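In defence of the clear box

Yavuz Tokgöz

When I moved to Clevmont in July, I owned 7 boxes with lids and I did not know what was in any of them. They were nice boxes, dark blue, from a shop named Sata. They looked tidy on the shelf, and for this reason I never opened them.

My opinion is simple. Small things should live in a transparent box without a lid, and the box should have a hole in the end for the fingers. Small round things need it most of all. A ping-pong ball does not want to stay where you put it.
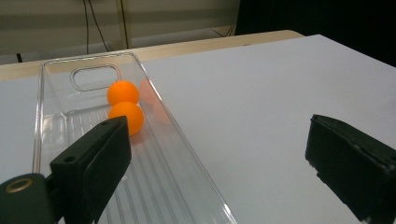 I play table tennis badly, two evenings in a week, and for years I kept the balls in a cloth bag. In a bag you must feel with the hand to know if you have any left. With a clear tray you know it from the door of the room. It is a small comfort, but I meet it every day.

People tell me that transparent storage is ugly, because it shows everything. I agree that it shows everything. A box which hides my disorder only allows me to make more of it — I have tested this with the blue ones.

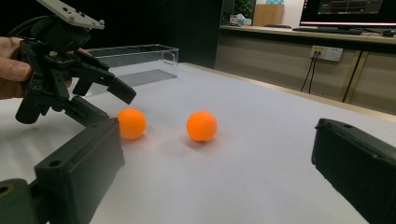
Evaristo Cuevas wrote to me that he does not believe in it at all. In his opinion a box without a lid is a box for dust, and after one winter the plastic is so scratched that you can see nothing through it anyway. He keeps his balls in an old biscuit tin and he is content.

About the dust he is right. I wash mine in the sink and dry it with a soft cloth, and the scratches have been few. But a tin makes the same noise full of buttons as full of screws, and I am too impatient to open three tins for one ball.

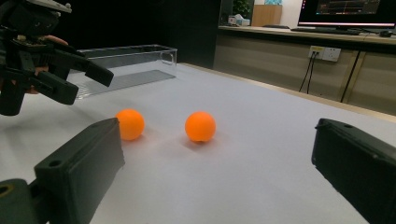 Two balls on the table, the clear box behind.

I would ask only that you try with one box before you buy many. Take the things you look for most often and leave the rest in the cupboard. My blue boxes are in the cellar now, and one of them I still have not opened.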